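9th October
By the Tamier Toy Library Study Group

4. Putting things away: what containers ask of families

We come now to the part of the study that, we freely admit, gave us the most pleasure to write, and which grew a good deal longer than we had planned. When we first approached the 14 toy libraries in the Tamier district, we expected to hear mainly about opening hours and late returns. Instead, the people behind the desks wanted to talk about boxes. They talked about lids that crack in March when the heating is still on, about drawstring bags that swallow small pieces, and about the old cookie tins that some branches have used for years and would not give up for anything.

Our records cover 4,000 loans of building toys, puzzles, and pretend-play sets. Of these, 2,400 went out in the container the branch normally uses, and the others went out in whatever was at hand when the family came to the desk. We had not asked for this split, and it makes the comparison less tidy than a reader might like, but it does reflect how a toy library works on a busy morning. A parent with a stroller and a tired toddler will take a bag if a bag is offered, and we would have done the same.

The interviews, 85 in all, were held in family homes, usually at the kitchen table and often with a child joining in. We asked each family to show us where the borrowed toys lived between play sessions. In Prenum, where apartments are small, the loan box tended to sit on the floor behind a door. In the Samuel neighborhood it was more likely to have a shelf, though not always the same shelf from one week to the next. Several parents told us that they kept the loan apart from the family's own toys with great care at the start, and that the two had mingled well before the return date — a confession usually made with a laugh, and once with a small bag of stray pieces held out to us across the table. 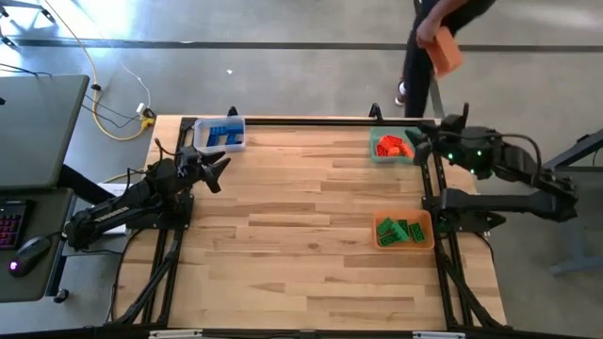
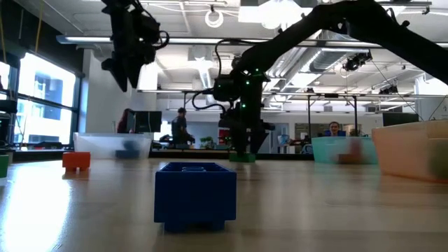

Figure 3. Storage on a light wooden tabletop.

Families had strong feelings about whether a container should let them see what was in it. Parents of younger children mostly preferred to see inside, and they told us that it cut down on the tipping-out of one box after another. Fully clear plastic was not needed for this. Walls like those of the translucent bins in the second picture of Figure 3, through which a blurred blue object shows in one and a reddish-brown one in another, give away the color of a thing even where its shape is lost, and for a child hunting for the red piece that is often enough. Parents of older children were more divided. Some found a row of see-through boxes untidy to live with, and one mother in Prenum had lined hers with wrapping paper, which she told us she rather regretted.

Labels were a gentler subject. The Druter branch tapes a hand-drawn picture of the full set inside each lid, and families there spoke of it with real affection. We did not find that the drawings brought more pieces home, but our count of missing pieces depends on checks made at the desk, and these were done more thoroughly at some branches than at others. We return to this difficulty in Section 5.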